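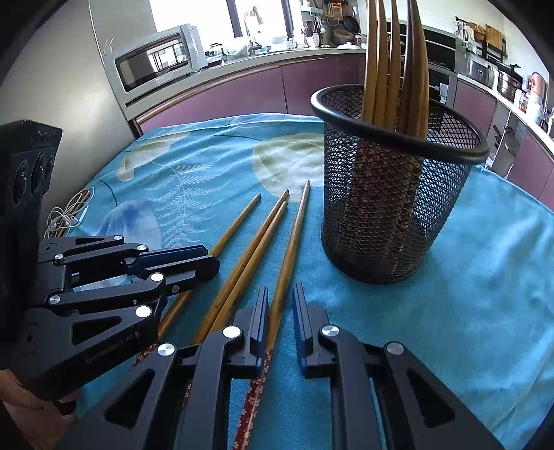

Last changed: January 4, 2021

Branura Hospitality Skills, Unit 4: Laying and clearing a shared table
Handout prepared by Gemma Pickering

Chopsticks left across the cloth after practice are the usual starting point for this exercise. The four on the turquoise cloth are light wood and lie on a diagonal, with the middle two side by side, thin tips close together.

Sorting
Work from one side of the table to the other. Lift each chopstick by its thicker end and match the pairs by length and colour. Set aside any that are split or rough. Keep the tips off your fingers.

Laying
Place each pair parallel to the table edge, tips to the left, on a rest if there is one. A patterned cloth makes pale wood harder to see, so check from standing height before you move on. Personal items such as earphones go in your bag.

Clearing
Wooden chopsticks are washed by hand and air-dried, tips up. Don't soak them. The practice set at Plinbridge has 145 pairs and they are stored in the grey drawer.

For next class
Read pages 151 to 154 of the course reader. Hand your worksheet to Reece Ashworth.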